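**Petit plateau inox et instruments de base, série Brulley**

Référence 523 (plateau seul) et référence 524 (plateau avec instruments)

Le plateau Brulley est un petit plateau rectangulaire en acier inoxydable, peu profond, aux coins arrondis. Nous le vendons depuis plusieurs années aux cabinets, aux écoles de soins et aux ateliers qui travaillent avec des petites pièces. Il existe en une seule taille, et on nous demande souvent une taille plus grande ; pour le moment le fabricant Pongsiri ne la prévoit pas.

Les coins arrondis facilitent le nettoyage : une compresse passe partout et il ne reste pas de résidu dans les angles. La surface est brillante. Certains clients préfèrent une surface mate, qui renvoie moins la lumière de la lampe. Pour eux nous conseillons de regarder plutôt la série Uvell, qui est un peu plus chère et dont le bord est plus haut.

## Contenu de la référence 524

- un plateau Brulley
- une paire de ciseaux chirurgicaux à anneaux
- trois pinces en métal, sans griffes
- un champ en tissu bleu, lavable

Les instruments sont livrés non stériles. Avant la première utilisation il faut les laver, les sécher et les stériliser selon la méthode de votre établissement. Le champ bleu n'est pas stérile non plus et il sert seulement à protéger la table et à poser les instruments à un endroit où on les voit bien.

## Entretien

Laver à la main ou en machine, avec un détergent neutre. Le plateau et les instruments supportent l'autoclave jusqu'à 30 cycles par mois sans perdre la garantie. Ne pas laisser tremper dans l'eau de Javel, même pour une durée courte, car l'acier peut prendre des petites taches brunes qui ne partent plus. Les ciseaux se rangent ouverts après le lavage, et on met une goutte d'huile sur l'axe quand ils deviennent durs.

Le champ se lave à 30 degrés. Il froisse facilement. Le repassage est possible à fer doux, mais il n'est pas nécessaire pour l'usage.

## Disposition sur la table

Pour les exercices, Laurier Ross, de notre service technique, recommande de placer le plateau au fond du champ et de garder la moitié avant pour les pinces, les pointes tournées vers le fond.
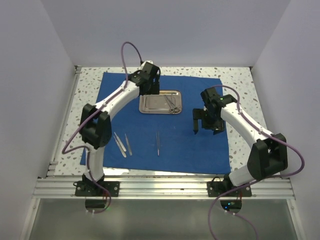 Les ciseaux restent dans le plateau, avec les anneaux vers l'utilisateur, pour qu'on puisse les prendre sans toucher les lames. Si la personne est gauchère, on peut les mettre sur le côté gauche du plateau, mais les ciseaux eux-mêmes sont faits pour la main droite. Un modèle pour gauchers est disponible sur demande.

## Commande et livraison

La référence 524 est vendue à l'unité ou par carton de 6. Les pièces se commandent aussi séparément, sauf le champ, qui est vendu seulement avec le jeu. La livraison est faite par Nekell et le carton doit être contrôlé en présence du livreur. Pour un retour, merci de garder l'emballage d'origine et de nous écrire avant l'envoi.

Fiche mise à jour le 30/01/2020. Les prix sont valables jusqu'à la fin du mois de mars.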